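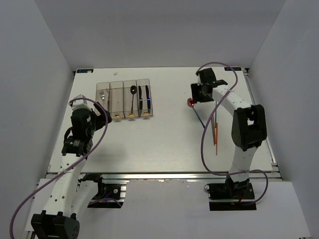

2023-11-13

Read the new filing in the Plulla case over breakfast, all of it, because I didn't trust the write-ups. I was right not to. Three sites ran the word "bombshell" and I can't find one. What I found was a stunt coordinator's lawyer asking for more time and a studio's lawyer saying he'd had plenty.

For my own memory, so I can check later who changed their story: the show is Lukorix, second season. The stunt double, Fidel Daza, fell from a platform during a night shoot in January and broke his wrist and two ribs. He says he was told the landing pads had been checked. Plulla, the production company, says they were. The new papers say there's a checklist with a signature on it, and that the signature belongs to a person who had already gone home. That would matter a lot if it's true. So far it's one sentence in one document, written by the side that needs it to be true.

Mercy Simiyu called while I was still reading. She thinks they'll settle before the end of the year. She has thought that since the summer. I asked what made her so sure this time and she said the tone of the producer's interview, the long one with the sweater and the fireplace. I watched it again after we hung up. He says "family" over and over and never once says "pads." I don't know what tone she's hearing.
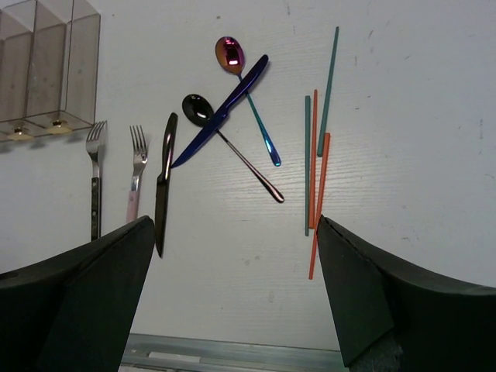
The money is the part I keep going back to. Daza's side lists $2,895 in therapy bills the insurer hasn't paid, and the insurer, Skusen, says it never got the forms. A company that size fighting over $2,895 on a show like this one! Either they're being petty or there's a larger bill behind it that neither side wants to mention yet. I lean toward the second, but I've been wrong about this case before. I was sure it would be thrown out in the spring.

Then there's the petition. Fans want the season pulled until it's over. It had 725 names last night and 2,000 this morning, and I don't believe that jump for a minute. I scrolled through the comments and a good many of them used the same two sentences with the same typo. Maybe people copy and paste. Maybe someone is being paid. It won't move the release date either way, and I noticed Plulla put out a new trailer today, with the platform scene still in it – or one that looks a lot like it. I paused it several times and couldn't tell whether that's Daza. I felt a little sick doing that and closed it.

Ortuño, the director, still hasn't said anything. People are calling that dignified. It could also be what his lawyer told him to do, and I'd like to see one article that at least raises the possibility.

I started a letter to the entertainment editor about the "bombshell" headlines and got to 400 words before I remembered what happened to my last one (printed, cut in half, under a heading I'd never have agreed to). Left it in drafts. May finish it, may not.
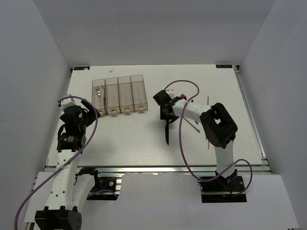

To look up tomorrow

When the checklist was first mentioned. I have a feeling it was in the original complaint, under another name, and that the reporters all missed it.

Whether the judge has set a hearing or whether that's another rumor from the fan board.

Call Mercy back and make her bet a lunch on the settlement.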